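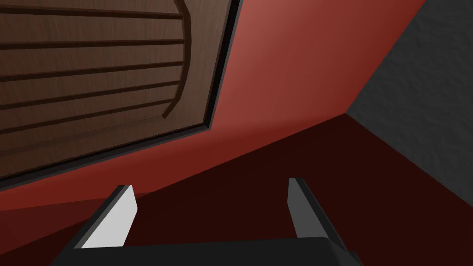
*Looking up at a wood door from gripper height, inside the simulator.*

I've had a running bet with myself since June that a robot will carry something useful through a door in my house before I replace my knees. I'm losing so far, but I haven't given up!

Doors are my whole obsession right now. Everybody wants to talk about laundry and dishes (me too, I have 2 baskets of towels staring at me as I type), but think about how many chores start with you walking into another room with your hands full. I did a bathroom refit last year in our place out in Stustosthorpe, and I swear I spent half of it shoving doors open with my hip while holding a box of tile. I never once thought about how I was doing it.

So I've been messing with simulated houses in the evenings, a hobby that has eaten 210 hours if I believe my own log. The one I keep going back to has red walls and brown doors and I've gotten weirdly fond of it. The job I care about is moving a sink, because I've done that one myself and I know how miserable it is. One arm has the sink, the other arm has to deal with the door handle, and the base has to stay out of the way of the swing. 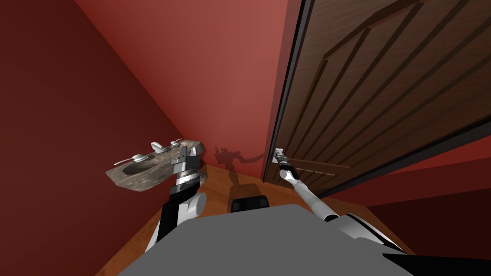
And you have to keep the load level-ish the entire time, or at least away from the wall. I chipped a corner of my own sink on a door frame, so I'm not going to be too hard on a robot for struggling with it. My wife still turns the soap dish to cover the chip.

I tried two control setups, Troken and Starex. Troken is the cautious one. It creeps up on everything and stops to think, and I got up to make coffee more than once. Starex just goes for it, which is more fun to watch and a lot worse for the doors. Out of 794 tries across both, I'd have let maybe a handful happen in my real hallway with my real paint.

Then there's the hardware question. A lever is pretty friendly, you push down and you're most of the way there. Knobs are another story. You need to get lined up, squeeze enough, twist, and then pull without letting go, and a gripper with two flat fingers doesn't have a lot of skin to work with. 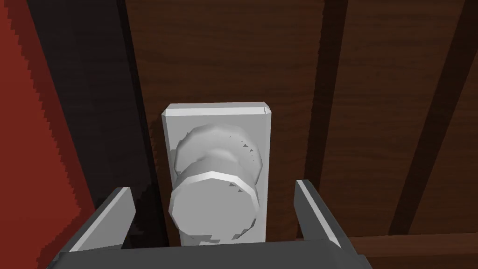
*Lining up on the white knob, fingers open.*

The folks at Kowalchuk (the hardware store, I'm in there too much) think I should swap every knob in the house for levers and call it robot-proofing. I priced it out for 3 doors and went home.

Can machines do chores yet? Some, slowly, if you pick the chore and clear the floor first. Next I want to try the same door with a lighter load, maybe a stack of towels, and see if Starex calms down any.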